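Chapter 9
Printed Pile Fabrics for the Home

Objectives

After studying this chapter, the reader should be able to:

Name the parts of a pile fabric and state how each one affects print quality.
Explain why lettering behaves differently from an all-over pattern on a bed.
Select a repeat length for a given bed size.
Read a strike-off report and decide whether the cloth may be released for cutting.

Key terms: base cloth, ground, pile, nap direction, strike-off, registration, repeat, drop, strike-through, discharge, crocking

9.1 Introduction

Chapter 8 dealt with flat woven goods, in which ink or dye paste is laid on a surface that stays more or less level under the screen. Pile fabrics give the printer no such surface. The face is made of fiber ends or loops that stand up from a base cloth, and they lean, part and spring back during handling. A line that is sharp on a cotton sheet may spread on plush. A large area of color that looks even on the table may look patchy once the cloth is folded.

The home trade uses printed pile in large amounts, mostly as blankets, throws, bedspreads and cushion covers. Polyester is the most common fiber for the lower and middle price range. It takes disperse dye well, holds its color in washing, and can be brushed and sheared to a soft face at modest cost. Cotton velvet and wool plush are covered in Chapter 11.

9.2 Structure of the cloth

A pile fabric has two parts that matter to the printer. The ground is the knitted or woven base that holds the cloth together. The pile is everything that stands above it. Pile height is measured from the top of the ground to the tip of the fiber, with the sample at rest and without pressure from the hand.

Short pile carries finer detail than long pile. With long pile, the color must travel further down the fiber, and any fiber that is colored only at the tip will show a pale root when the cloth bends. This fault is called grin. It is most visible where a dark color has been printed over a light ground and the finished article is draped over a corner.

Nap direction is the way the pile lies after brushing. All panels of one article must be cut with the nap running the same way. A reversed panel will look darker or lighter than its neighbor even though both came from the same roll.

9.3 Dark ground, light figure

Many bed covers call for a pale figure on a strong ground. There are two usual ways to get this. In the first, the cloth is left white or dyed a light shade, and the ground color is printed around the figure. In the second, the whole cloth is dyed to the ground color, and the figure is made by a discharge paste that takes the dye out again.

The first method is cheaper and gives a clean figure on short pile. Its weak point is the edge. Ground color tends to creep into narrow spaces, so small openings in a letter may fill in. The artwork should allow for this by making such openings wider than they will appear in the finished print. The second method gives a fuller ground with less grin, but the paste must match the dye. Not every disperse dye can be discharged, and the dye maker's data should be checked before a recipe is written.

In both methods the figure is seldom a pure white. Cream and ivory are often specified on purpose, as a slight yellow cast is less likely to be noticed from one lot to the next.

9.4 Lettering and symbols

An all-over floral pattern has no fixed top. It may be cut short, turned, or partly hidden by a pillow with little harm. Lettering has a reading direction, and a buyer will notice at once if a word is broken by a seam.

Designers deal with this in several ways. One is to place a single large motif at the center of the spread. This needs accurate cutting and wastes cloth. Another is to scatter the same words at different sizes and angles, so that at least one of them can be read from any side of the bed. Wedding bedding often follows the second plan. The double-happiness character is a standard motif in this trade, and it may be joined by short phrases in Chinese or English. 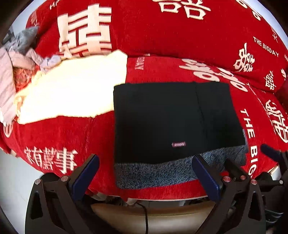 9.5 Repeat and drop

The repeat is the distance after which the pattern begins again. On a rotary screen it is fixed by the circumference of the screen. On a flatbed machine it is set by the length of the frame, and on a digital machine it is limited only by the file and the roll.

The drop is the part of the spread that hangs below the top of the mattress. To find the cut length, measure the mattress, add the drop at the foot, add the tuck at the head if one is wanted, and add the hem allowance. Cut width is found in the same way with a drop at each side. The repeat should then be placed so that no large motif falls across the edge of the mattress. If this cannot be done for every size in the range, preference is given to the size with the largest order.

9.6 Worked case: a strike-off report

A strike-off is a short trial print made on production cloth. The report below was written at the Dunberg works for article 2534, a plush bedspread ordered by Verschueren.

Date: 28/06/2018
Article: 2534
Customer: Verschueren
Base cloth supplier: Umevico
Machine: Oltum rotary, line 2
Inspector: Annelies Dewulf
Registration: within limits
Strike-through: even across width
Edge of figure: filled in on small characters, left side
Crocking, dry: pass
Crocking, wet: pass
Decision: hold

The fault was limited to the left side, so the artwork was not the first suspect. Screen, paste and squeegee pressure were checked in that order. The pressure was found to be uneven, and a second strike-off was made after it had been reset. The small characters then printed open on both sides, and the cloth was released for cutting in October.

Two points should be noted. The inspector recorded the position of the fault as well as its type, which shortened the search. The hold was also placed before any cloth had been cut, when the cost of a change was limited to the trial length.

9.7 Finishing after print

Printed polyester pile is steamed or heat-set to fix the dye, washed to remove loose color and thickener, and dried without tension. It is then brushed to lift the pile and sheared to an even height. Shearing must follow brushing. If the order is reversed, fibers that were lying flat will escape the blade and stand above the rest, and the outline of the figure will look ragged.

Rolls should be stored hanging or on a cradle. Pile that is pressed under its own weight takes on a mark that steaming may not remove. Packing methods for finished spreads are treated in Section 9.8, together with the care label.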